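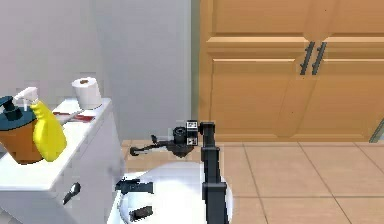
Tadhg Scanlon commented: Before you buy anything, is the noise a hiss or a trickle? They have different fixes.

Home Repair > Plumbing > Toilets
2 min read
Search questions, topics, people

Toilet refills by itself at night

Mine kicks on for a few seconds every 52 minutes or so overnight and then stops. House was built in 2000 and I think the insides are original. Water bill went up to $129. It's a trickle, to answer the comment. Do I need a plumber?

3 answers

Anežka Ďurica
Probably the flapper. Put food coloring in the tank, don't flush, and look in the bowl after half an hour. If there's color, water is getting past the flapper. Shut off the valve, flush, unhook the old one and take it to the store to match. Wipe the seat too – mineral crust will ruin a new flapper in no time.

madigan_h
Same thing at my place, ended up replacing the whole toilet. Never liked it anyway.

Tadhg Scanlon
Agree with the dye test. Check the chain as well. It should have a little slack, maybe half an inch. If the dye stays put, look at the supply line and the bolts under the tank for drips.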